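Reading time: 3 minutes

Part 3: Setting up the practice room and your first grasp

Right, if you've got this far you've installed the Bukutier desktop program and made yourself an account, and you're probably itching to see something move. Good! This part is all done in the simulator, so leave the real arm in its box for now. I know it's tempting (I had mine out on the kitchen worktop before I'd read a word of Part 1) but you'll get on much faster if you've had a go on screen first.

You'll need the starter scene from Terkside, which comes free with the kit, and the licence card that was tucked under the foam. I'm working from the version dated 21/12/2023. If yours is newer, a button or two may have wandered off to a different menu, but the order of things should be the same.

Loading the room

1. Open Bukutier and choose New Session. Give it a name you'll recognise later. I've got a whole folder of things called "test" and I regret every one of them.

2. Pick the room called Prultberg from the list. It's the plain one, grey walls and a grey table, and it loads quickly even on my old laptop.

3. When it asks for a port, type 3112 and press Enter. The box looks as if it's already filled in, but that's only a hint in pale text - you do have to type it.

4. Wait for the bar at the bottom to go green. First time round this can take a good few minutes while it fetches the surfaces.

Note: if the bar sticks halfway, close the program completely and start again from step 1. Pressing Cancel leaves a bit of the old session running behind the new one, and then you get two arms trying to share a table.

Choosing something to pick up

5. Open the Objects drawer and drag one thing onto the table. Just one, please! You can fill the place with clutter later.

6. Set the object's weight with the slider. It goes up to 1000 grams, and I'd start well below the middle.

7. Click Settle. The object will drop the last little bit and come to rest. If it falls over, click Undo and put it down a touch lower.

Caution: don't skip Settle. An object that hasn't settled is hovering ever so slightly, and the fingers will shove it straight off the table when they close.

Looking through the close camera

8. Press C to swap from the room view to the close camera. Everything will suddenly seem enormous, so give your eyes a moment.

9. Nudge the arm with the arrow keys until you can see a fingertip and the thing you're after in the same view. Small taps work best. Hold a key down and you'll sail right past.

10. Stop while there's still a strip of table showing between the finger and the object. I aim for a gap I can see easily without squinting at it. 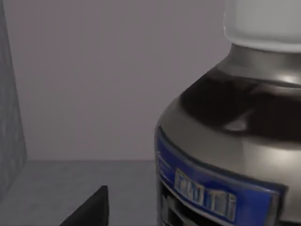
Thijs Visser wrote in after the first version of this guide to say he'd had far better luck once he turned the arrow key speed down to its lowest setting, and that he wished the kit came like that from the start. He also asked whether the Kramer hand controller would work instead of the keys, as he already had one in a drawer.

I've tried both now. The slow setting is lovely and I've left mine on it. You'll find it under Controls, then Key Speed. The Kramer pad does work, but you have to plug it in before you open Bukutier, and the left stick comes out backwards until you tick Flip. Once that's sorted it's much nicer than the keyboard for the last little bit of the approach.

Closing the fingers

11. Lower the arm until the fingers are either side of the object. Press C again to check from the room view, as the close camera makes it hard to judge how far back you are.

12. Press G once. The fingers close and stop when they meet something. Shiny objects can be a pain here, because the reflections make it tricky to see where the edge is, so trust the little contact light in the corner of the window.

13. Tap the up arrow with Shift held down to lift. Go gently, and if the object slips, press G to open up, bring the arm back and try again from step 9.

Note: your attempts save on their own, good ones and bad ones alike. To throw one away, right-click it in the Session list and choose Remove. There's no bin to fetch it back from, so have a quick look at the name first.

I'd do this with a few different shapes before moving on. Part 4 starts with the cables, and you'll want a small crosshead screwdriver for that.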